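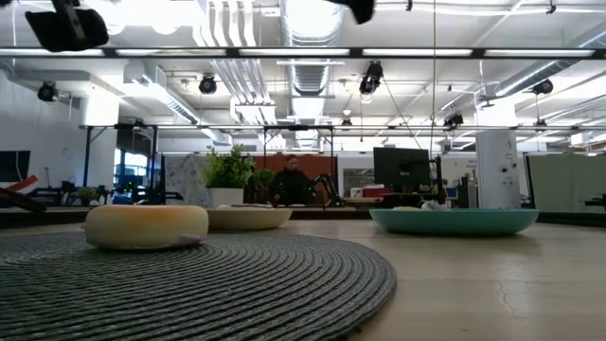
Home | Browse | Ask | Members | Log in

Gripper won't close all the way after an e-stop

Posted by Rima Semaan

Hi all! Our arm dropped into a fault while putting bowls away, so I hit the e-stop. Since then the fingers stop short every time, and the log just says error 319. Power cycling did nothing. I'm on the Carrilho controller (old firmware, I know). Any ideas before I start taking things apart?
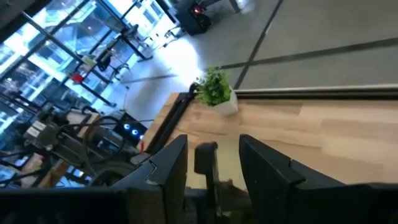
Fingers apart, view from the wrist camera

Sunita Pandey

Had this in August! Mine had lost its zero. Take the arm well clear of the table, keep your hands out, and run the homing routine from the setup menu. If the count at full open doesn't come back to 1,000, home it again (mine took two goes).

Tremside

same thing here, never fixed it, bought a new one

Print this page | E-mail to a friend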